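Stalholm Brings Hand-Held Gripper Teaching to Its Packing Benches

Staff who do the work will record the movements that robot arms learn from; no jobs to be cut in the first year

STALHOLM, May – Stalholm, which packs and ships household goods for small retailers, said today that it is extending its use of robot arms from one packing bench to the whole of its returns and repacking hall. The arms are supplied by Okoro and run on Prillik, a software package that learns handling tasks from movements recorded by people with a hand-held gripper.

The change affects 140 employees on two shifts. Under an agreement reached with staff representatives, 80 of them will be trained to record tasks with the gripper as part of their normal hours. The others will keep their present duties, with some changes to where and when they work.

Returns have been the slowest part of the business for several years. Items come back in mixed boxes, often without their original packaging, and have to be picked out, checked, turned the right way up and put into a new container. Stalholm tried a fixed automated line for this work and took it out again after one season. It could not cope with the range of goods.

With the new method, an employee holds the gripper and does the task at a table in the usual way. The tool records the opening and closing of the fingers and what its camera sees. The recordings are then used to train the arm that will take over that task.

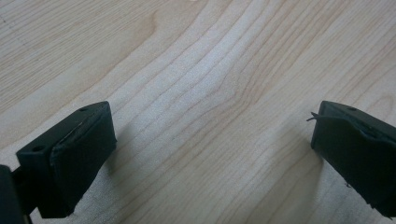 A trial on the first bench produced 1,294 recordings that were accepted for training. Recordings were rejected if the item was dropped, if the gripper was moved too fast or if the start position was wrong. Rejected recordings are not counted against the employee who made them, and names are removed before the files leave the building.

"I was asked to do what I do every day, only slower and with a tool in my hand," said Annunziata Barbieri, who has worked in returns for eleven years and took part in the trial. "The first week my wrist was sore. We changed the table height and went down to shorter turns, and after that it was fine. I would rather teach the machine myself than have somebody come in and guess how it is done."

Recording turns are now limited to 40 minutes, followed by other work. Tables can be raised and lowered. Finger pads on the grippers are treated as wear parts and will be checked at the start of each shift, and employees may set a tool aside if they are not happy with its condition.

Robot arms will first take over lifting small items out of return boxes and placing them in trays. Checking for damage, deciding whether an item can be sold again and handling glass will stay with people. Work at the trial bench has already been arranged this way, with one employee looking after two arms and doing the inspection between them.

"The job at that bench is different now and we should say so," said Nives Lo Presti, who represents employees in the hall. "There is less reaching into boxes and more standing and looking. Some people like that and some do not. We asked for the right to move back to another bench after eight weeks, and we got it."
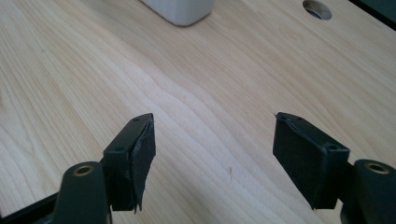 Will anyone lose their job because of the robot arms?
Stalholm has agreed that there will be no layoffs connected with the project for twelve months after the arms start work in the main hall. Employees whose tasks are taken over will be offered another position on the same shift and at the same pay. The agreement will be reviewed with staff representatives before it runs out.

Employees who complete the recording training will move up one pay step. The training takes three days and is open to part-time staff on the same terms.

"We need 2,531 accepted recordings for the next group of tasks, and we are not going to rush people to get them," said Hae-won Son, operations manager at Stalholm. "If it takes until the fall, it takes until the fall."

Staff from other departments can try the gripper in the returns hall between 2 p.m. and 3 p.m. during the training period. Press inquiries should be addressed to Gemma Costa, Stalholm communications office.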